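Virtual kitchens for hire: Reltalent opens its practice rooms to smaller workshops

By Jeanine Vandenberghe, July
3 min read

Anyone who has ever tried to teach a robot arm its way about a kitchen will know how much of the day goes on clearing up, and so it is rather a pleasure to report that Reltalent, the small software firm from Ristham, has put its simulated kitchens on general offer this month. The service is called Bravine, and until now it was open only to a handful of partner workshops who had been trying it since the winter.

The idea is a friendly one. You pick a kitchen from a library of 22, choose an arm, put the food and the crockery where you would like them, and set your control program going on an ordinary desktop computer. Cupboard colours, worktops, tiles and fridges can all be swapped between runs – a small thing on paper, but very welcome to people whose programs have grown far too fond of one particular room. A monthly subscription costs 160 euros for a single seat, and schools and colleges pay half.

I spent a happy Sunday with the trial version, mostly on the fridge tasks, which the makers regard as the hardest of the lot. A fridge door takes up a great deal of room once it is open, and an arm working on the shelves has to mind it at every turn, particularly when the food it may need next is over on the worktop.
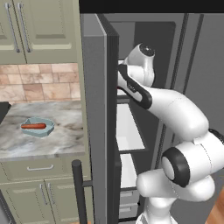

Hubert Lüthi would like to see the doors made more awkward still. The fridges he deals with have tired seals that cling and then let go all at once, he says, and a program that has only met well-behaved hinges in Bravine will get a nasty surprise in a real kitchen. He would gladly pay a little more for a setting that made everything ten years older.

Reltalent tells us that stiffness and friction can already be adjusted by hand, though I must say the menu took me quite a while to find, tucked away as it is under the lighting options. Ready-made "worn" settings are promised for the autumn, together with a second pack of kitchens prepared by Yaman, the design studio that drew many of the present ones.

Each subscription comes with up to 554 ready-made objects, depending on the plan, and 8 hours of help by telephone in the first year, which beginners will be glad of – I used a good part of one hour simply getting my first bowl to stay on the counter. The trial runs for a fortnight and can be requested from the Reltalent office in Ristham, where the telephone is answered from nine in the morning.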